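4.2 Line breaks and refrain

The Sutstead corpus holds 400 short poems in translation, 17 of them with a refrain. We marked each line break as end-stopped or run-on. Two readers worked separately, and disputed lines were read aloud before a final mark was given.
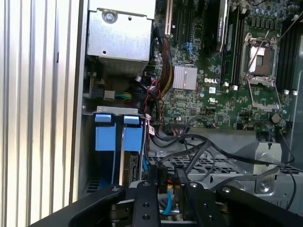 Figure 2. Gripper at the open side of a Dell desktop tower.

Refrain poems ran on less often than the rest. The gap was widest in the Atier translations, where some 30 breaks had been moved from their place in the source text. These were kept in the count and are treated in Section 5.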